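제4장 포장과 보관: 물건이 쉬는 자리를 생각하다

살림을 가르치다 보면 학생들이 가장 지루해할 것 같은 단원을 뒤로 미루고 싶은 마음이 들곤 합니다. 저도 오랫동안 보관 단원을 학기 말에 두었는데, 어느 해 12월 기말 평가를 마치고 나서 생각을 바꾸었습니다. 학생들이 가장 길게, 가장 즐겁게 쓴 답안이 바로 이 단원에서 나왔거든요. 할머니 댁 장롱 이야기, 이사하던 날 사라진 찻잔 이야기, 몇 년째 열지 않은 상자 이야기까지, 읽는 내내 웃음이 나서 채점이 한참 늦어졌답니다!

이 장에서는 집 안의 물건을 싸고, 담고, 다시 꺼내 쓰는 일을 차근차근 살펴봅니다. 앞 장에서 배운 섬유의 성질을 기억하고 있다면 한결 수월할 것입니다. 양모 옷을 왜 꽉 눌러 두지 않는지, 면 이불은 왜 잘 말려서 넣는지 이미 알고 있을 테니까요. 혹시 가물가물하다면 3장의 표를 한 번 더 펼쳐 보아도 좋겠습니다(저도 가끔 다시 봅니다).

저희 쿠키 사용에 동의하시면 더 편리하게 이용하실 수 있습니다. [동의] [설정 변경]

먼저 한 가정의 사례를 읽어 봅시다. 휠랴 폴라트 씨 가족은 방 두 칸짜리 집으로 옮기면서 살림살이 87점을 목록으로 적었습니다. 그중 매주 쓰는 것은 40점이었고, 나머지는 계절이 바뀔 때나 손님이 올 때에만 꺼내는 것들이었지요. 가족은 자주 쓰는 물건을 허리에서 눈높이 사이에 두고, 가벼우면서 드물게 쓰는 물건을 위쪽 선반으로 올렸습니다. 무거운 냄비와 책은 맨 아래 칸으로 내려왔고요. 목록을 적는 데 저녁 하나가 꼬박 걸렸지만, 그 뒤로는 가위 하나를 찾느라 온 식구가 서랍을 뒤지는 일이 눈에 띄게 줄었다고 합니다.

보관 용기를 고를 때에는 크기부터 정하는 것이 좋습니다. 너무 큰 상자는 무거워져서 옮기기 어렵고, 너무 작은 상자는 수가 늘어나 어디에 무엇이 있는지 잊기 쉽습니다.

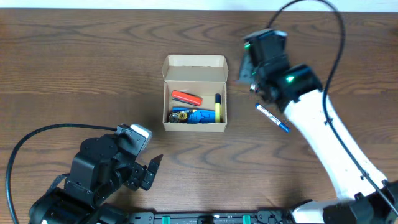
종이로 된 용기는 가볍고 접어 두기 편하지만 습기에 약하므로 욕실이나 베란다에는 알맞지 않습니다. 플라스틱 용기는 물기를 막아 주는 대신 안쪽에 습기가 갇힐 수 있으니, 옷을 넣기 전에 충분히 말려야 합니다. 천 바구니는 통풍이 잘되고 아이들 방에서 쓰기에도 부드러워 좋지만 위에 다른 것을 쌓기는 어렵지요.

이름표도 잊지 마세요. 내용물과 넣은 달을 함께 적고, 글씨는 상자 옆면에 큼직하게 씁니다. 윗면에만 적어 두면 쌓았을 때 보이지 않습니다.

생각 열기
1. 우리 집에서 일 년 동안 한 번도 꺼내지 않은 물건을 세 가지 적어 봅시다.
2. 그 물건을 지금 자리에 둔 까닭을 가족에게 물어보고, 짝과 이야기를 나누어 봅시다.

4.1절에서는 계절 옷의 보관부터 시작합니다.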